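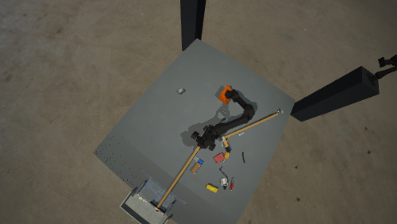 Wiroj Kaewsai wrote in under the January post to say that my numbers for the backup rotation could not be right, that a full copy of the photo archive plus daily increments would never fit on the small disk, and had I checked whether the tool was skipping files.

It was skipping files. I have spent three evenings on this and the result is worth writing down.

The archive lives on a home server I named Storar and holds 3,239 folders, one per roll or card, going back to the first scanner I owned. The nightly job copies it to a second disk in the hall closet. The log said "completed" every night, and I read that word and went to bed. What I had not read was the exit code, which was 24. On this tool, 24 means that some source files vanished before they could be transferred.

They had not vanished. The copy job runs on an old machine that mounts the archive over the network, and the mount was set up with a character encoding that does not match the server. Any folder with an accented name showed up in the listing and then failed on open. I had 136 of these. Most are from one long trip and carry the name Dương, a friend who drove us for two weeks and ended up in half the pictures.

The fix was one mount option. Finding it took longer, mainly because the error text is written once per folder and my log rotation keeps only the last 800 lines. The useful part had been trimmed away each night before I looked.

Changes made:

Mount now forces UTF-8 on both ends.
The script stops on any nonzero exit code and sends mail.
Log rotation goes by date, nine days kept.
A checksum pass runs on the first Sunday of the month — slow, but it reads every file on both sides.

The first checksum pass found two more bad files, both on the source disk, both scans from a drawer of slides. I rescanned one. The other slide I can't find.

With the missing folders included, Wiroj's point about size holds. The closet disk is at 97 percent and the increments will fill it by the end of summer. I will move the raw scans to their own disk and leave the rest where it is. Drive prices are not great right now, so that has to wait a few weeks.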